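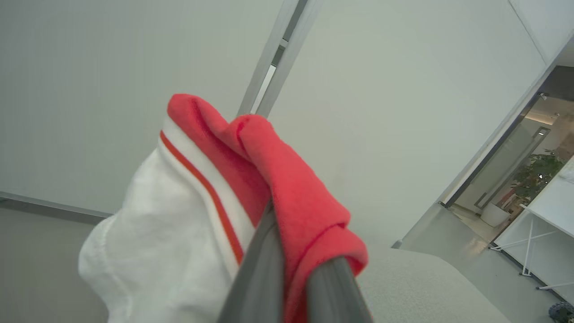 G'day, and welcome to Onoletti! I'm Hjørdis Westerberg, I started the place, and I still do a fair bit of the spanner work myself.

We look after robot grippers. Setting them up, keeping them going, and fixing them when they start dropping things (they all drop things eventually). Our workshop is in Britville and most of our customers are laundries, hotels and a couple of labs, so a lot of what we handle is cloth. Towels are my favourite test, to be fair. A thick white towel with a red microfibre cloth bunched up against it will tell you more about a pair of fingers than any steel block, as the soft stuff folds, slides and gets itself wrapped round a fingertip.

When an arm comes in, or when we come out to you, the first job is always the fingers. We wipe them down, check they close square and look for flat spots on the tips. Then we zero the gripper, set the grip force low and bring it up in small steps until it holds a folded cloth by the bunch without crushing the motor's patience. After that it's 200 picks on mixed fabric, and if it fumbles more than 3 of them we start again from the wipe-down. Yes, I've had to start again on a Sunday. Wrist camera last, with a fresh calibration, and please don't skip that one at home!

Our regular service plan is called Nyberg and it runs for 12 months, with a visit each season. Somotora is the loan scheme, so you've got a gripper on the arm while yours is on our bench. Both colour-coded on the booking form, which I'm weirdly proud of.

Drop in if you're passing. The kettle's on from seven, and I'm always happy to look at a worn fingertip over a cuppa.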